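Workstation teardown: notes on order of work and parts holding

The Paiva bench has settled on one layout for taking down and rebuilding tower workstations, and this item sets it out for the other sites. The work concerns the batch of 3,000 ex-office towers taken in from Dralora, most of which will go back out with a tested memory set, a tested drive and a clean board. Willari starts on its share in May.

The case goes down flat on the slatted table, side panel off, with the power supply along the near edge and the drive cage to the right. In that position the CPU socket, both banks of memory slots and the expansion slots are all reached from above. The parts fixture stands on the left, close to the rear of the case. Drive and expansion card go in it upright.

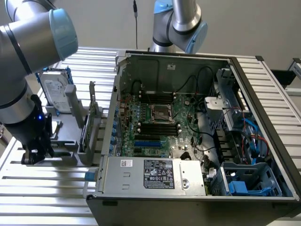
Annick Marchand wrote in to say that at Clistow they keep the fixture on the drive cage side, because the drive is the heaviest part and the one most often knocked in transit. She would accept the left side if the memory came out before the drive, but asks that the order be fixed in the work sheet and not left to each bench.

The order is now fixed, as follows. Power cord off and residual charge drained. Expansion card out, bracket screw kept with the card. Drive out in its carrier, with the data cable unplugged at the drive end only. Memory out, working from the outermost slot inward. CPU last, and only where the work sheet calls for it. Reassembly is the reverse, except that memory goes in before the card so that a first power-on can be done with the minimum set.

Memory modules are held by their edges at all times. They are not to be stacked, even in bags. Arnaldo Louro logged 11 modules returned with contact faults during the March run, and all of them came from one stacked box. The contacts were cleaned and most of the modules passed on retest, but the time lost was greater than the parts were worth.

The holder board was revised after that run. Each module now has its own slot block and goes in edge-on. The CPU has a shallow recess with side tabs, and the drive stays in its caddy.

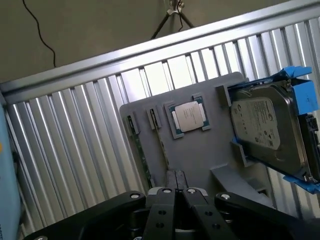
The old foam trays should be withdrawn once the new boards arrive. Two boards per bench are being made, one for parts coming out and one for tested parts going in. They should be marked on the back with the bench number. Slot blocks that have worn enough to let a module lean should be reported to Simão Henriques, who has the print files.

Boards in this batch carry printed labels beside the expansion slots giving slot number and lane width. Enter the printed label on the work sheet, not a position counted from the left. Counting has produced most of the errors found at audit, as some sheets were counted from the wrong end. The same goes for memory: write down what is printed on the board.

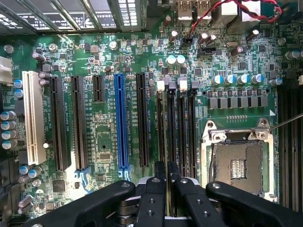 Expansion slots, with the blue x16 slot near the middle and the memory slots to its right.

For seating memory, open the latches at the top end of the slot first, line up the notch, and press evenly on both ends until the latch closes without help. A module that needs the latch pushed by hand is not down. Take it out and start again.
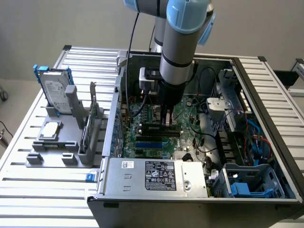

Cables should be moved clear of the slots before any module goes in, and checked again before the panel is refitted. Data cables are routed back through the drive cage area as they were found. Do not tie them to the power supply.

Work sheets in the new format replace the old ones from 29th April. Comments on the order of work go to Sheila Sedgwick. Aravind Varma still has spare wrist straps for any bench that is short.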